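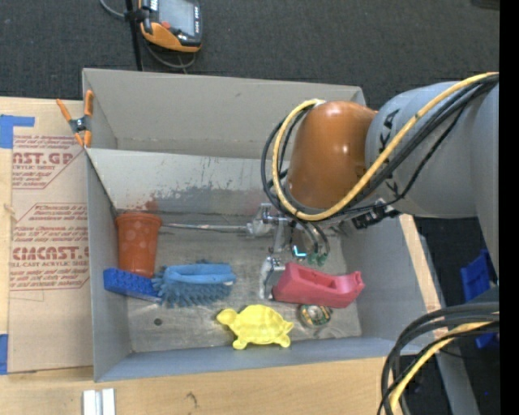

Le bac gris, jeudi matin. Gobelet, brosse, tortue : tout reste à trier.

LE BAC GRIS : ON TRIE AVANT LA FIN DU MOIS

Vite fait, entre deux réunions. Le bac gris de la table de l'atelier est redevenu le bac à tout. Une tortue jaune, une brosse à récurer bleue, un gobelet orange couché sur le côté, une brique de construction, un petit rouleau d'adhésif. Et le machin rouge, on y revient plus bas.

Rappel pour ceux qui sont arrivés en septembre : le bac gris, c'est pour le transit. On y pose ce qu'on ne sait pas où ranger, on revient le chercher dans la semaine, on lui trouve une place. En principe. Au dernier inventaire des étagères (merci Wyn Watkins, qui y a passé sa pause de midi), 91 objets sur la liste et 70 retrouvés à leur place. Le reste se promène. Tiroirs, rebords de fenêtre, poches de blouse, et le bac.

Donc, objet par objet, ce qu'on propose :

La brosse bleue. Retour à l'évier, crochet de gauche. Si quelqu'un s'en sert pour autre chose que la vaisselle, qu'il le dise, on en rachètera une et on marquera le manche. Deepak Lodhi a déjà réclamé 2 fois.

Le gobelet orange, celui avec les ronds en pointillé. Va avec les autres gobelets, étagère Stenar, deuxième niveau. Pas dans le placard à café svp, on ne boit pas dedans.

La brique bleue. Boîte des briques. Elle est sous l'étagère Stenar, le couvercle ferme mal mais il ferme. Appuyer sur les coins.

La tortue jaune. Là, débat. Wyn la veut dans la caisse des animaux, Deepak trouve qu'elle est trop grosse et qu'elle empêche de fermer. Provisoirement : caisse des animaux, sur le dessus. On en reparle jeudi. Merci de ne pas la mettre sur l'imprimante, elle glisse et on la cherche ensuite derrière le meuble.

Le rouleau d'adhésif, le petit avec l'anneau vert. Tiroir fournitures. Le tiroir du haut, celui du bas est plein de câbles et personne n'a le courage.

L'objet rouge. Bon. En plastique, creux sur le dessus. Dévidoir pour l'adhésif ? Une chaussure ? Les avis sont partagés, la machine à café a été le lieu de discusions animées. Si c'est à vous, ou si vous savez ce que c'est, un mot à Wyn. Sans nouvelles d'ici la fin du mois il part dans la caisse « divers », avec les autres énigmes.

Pendant qu'on y est, le bac lui-même. Le fond est bien rayé et il y a des traces brun rougeâtre vers la paroi arrière. Deepak veut tenter l'éponge et le savon noir avant qu'on sorte quoi que ce soit de plus fort. On vide d'abord, on frotte ensuite. Pas de tampon abrasif, le gris est assez marqué comme ça.

Pour les étiquettes : le stock Clestetti est arrivé, les grandes, celles qui tiennent sur le plastique. Elles sont dans l'enveloppe kraft à côté du téléphone. Une étiquette par caisse, écrire gros, au feutre noir. Pas de « trucs », pas de « à voir », pas de prénom tout seul. L'an dernier on avait une caisse « Wyn » et même Wyn ne savait pas ce qu'elle contenait.

On a aussi reçu 4 caisses Fasitz, empilées près de la porte. Elles sont vides et on voudrait qu'elles le restent jusqu'à jeudi, merci à la personne qui a déjà glissé son parapluie dedans. Répartition prévue : animaux, vaisselle, fournitures, divers. Si quelqu'un a une meilleure idée pour la dernière, on prend.

La salle Meredith sert de dépôt pendant le tri. On peut y poser les caisses le long du mur, mais il faut laisser le passage vers la fenêtre. Et éteindre en partant, la minuterie est toujours en panne, la demande est faite.

Rendez-vous jeudi à 14 h devant la table en bois clair. Une petite heure devrait suffir si on est plusieurs. Deepak apporte des gants et les chiffons, Wyn imprime la liste à jour. Ceux qui ne peuvent pas venir : passez avant, récupérez ce qui est à vous, et cochez sur la feuille scotchée à la porte. Le stylo est attaché à une ficelle, il doit le rester.

Perdu toujours : le grand mètre ruban, une paire de ciseaux à bouts ronds, le bouchon de la gourde de Deepak. Trouvé : un gant gauche, taille M, à l'accueil.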